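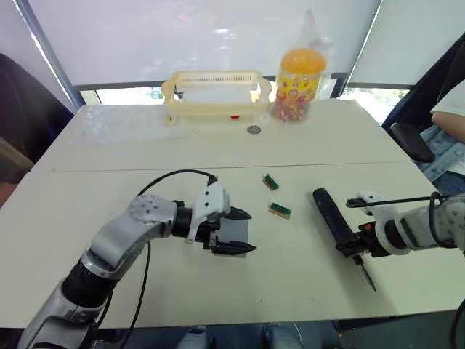
Two-arm cell, circuit boards on the near table section.

PRE-PURCHASE INSPECTION, BOARD REWORK CELL
Vendor: Praraton. Site: Andby. Inspector: Tiburcio Quintero

1. Table. FAIL. Two sections pushed together with a seam between them. The quote says "work surface included." I want one piece or a bolted joint, in writing.

2. Cables. HOLD. Loops over both arms and one hanging off the left elbow. Ask what a replacement set costs. Praraton's answer so far is "they don't wear out."

3. Clear work area. FAIL. Candy jar and a red item by the rack. Move before any timed run.

4. Person near the arms. HOLD. Chair and forearm at the right side of the table. The budget has no line for guarding. Add one or explain why we don't need it.

5. Gripper fingers. PASS, with doubts. They meet the driver at the ribbed collar, right by the dashed ring.

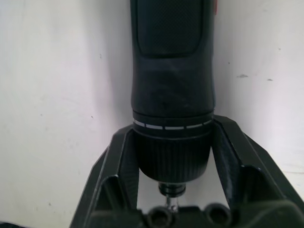

If that ring is how the torque gets set, I want to know whether a finger can turn it. Jaltano quoted $385 per finger pair and we would need 4 on the shelf, so a bad answer gets expensive.

6. Driver. HOLD. Cordless. Who charges it, and is a spare in the price? Not on the quote.

7. Cycle claim. NOT VERIFIED. The brochure says 1000 boards between service visits. Barajas asked for the log in May and got the brochure again.

8. Warranty. 36 months on the arms. Grippers and tools excluded, page two, small type.

Recommendation: do not release the deposit. Reinspect when items 1, 3 and 4 are closed.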